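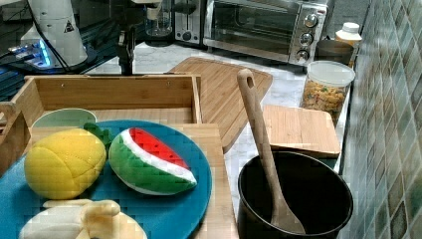 4. Washing soft toys and play food

The Brumard washer has a Delicates programme suitable for most stuffed fabric items. Check the care label of each item before loading. Small plush pieces, such as a toy watermelon slice with its red, white and green sections, should be washed with a colour-catching sheet the first time.

4.1 Place the items in a mesh bag and close it fully.
4.2 Add liquid detergent to drawer II. Do not use powder.
4.3 Turn the dial to Delicates and set the temperature to 30 °C.
4.4 Select the lowest spin speed - high speeds may cause the filling to clump.

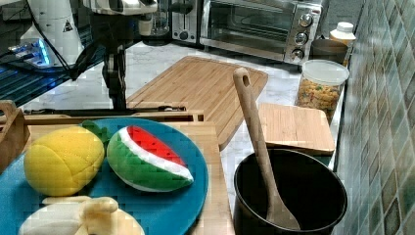 4.5 Press Start. The door locks until the programme ends.
4.6 Remove the items promptly, reshape them by hand and dry them flat.

Caution: Do not wash items containing batteries or sound units.

Note: If code 1297 is displayed, the load is unbalanced. Add a small towel and restart the programme.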